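3.2 Needle state and the handover planner

The planner, which we call Astness, decides which arm holds the needle and when it should let go. It reads the stereo view and the wrist views, fits an arc to whatever dark curved thing it can find, and passes the result to the motion layer. Thread is handled by a separate tracker, Duvico, on the theory that two modest programs fail more politely than one large one.
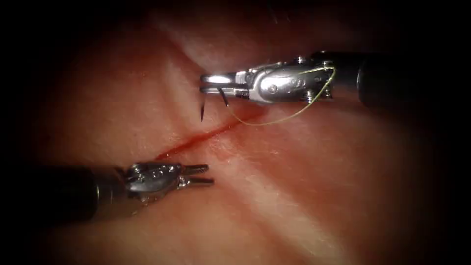
Why not track needle and thread together?
The joint model was slower, and it developed a habit of reporting thread as a very long needle.

Each arc fit carries a confidence score. Below the cutoff, the arm holds still and the fit is repeated up to 4 times before control passes to the operator. Uzma Lashari tuned the cutoff in June by watching 200 logged handovers, a task she has declined to repeat.
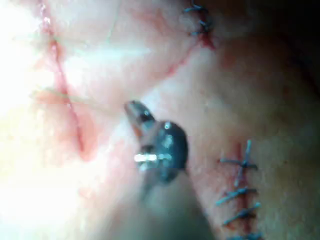

3.3 Wrist-view perception

Wrist views are close, bright and rude. Glare can wash out tissue on one side while the other goes dark, and finished stitches offer the detector plenty of short dark lines to fall in love with. We mask closed seams before fitting, then fit again without the mask and compare the 2 answers. If they disagree, neither is used.

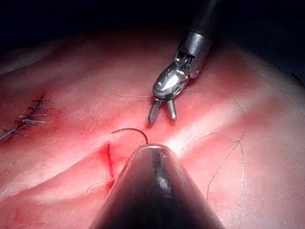

Figure 3. Curved needle at the tip of the lower instrument, with the open grasper above the tissue and tied knots at left.

Loose thread remains the main nuisance. Duvico models it as a chain of 43 points and will happily run that chain along a streak of reflected light. Astness therefore treats thread position as advice. The jaws' approach path is planned from the needle arc alone, and a slack loop only adds cost to paths that cross it. 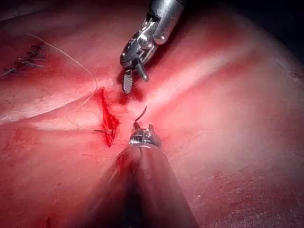 Figure 4. Needle clamped in the lower jaw head, facing the parted jaws of the upper instrument across an open incision.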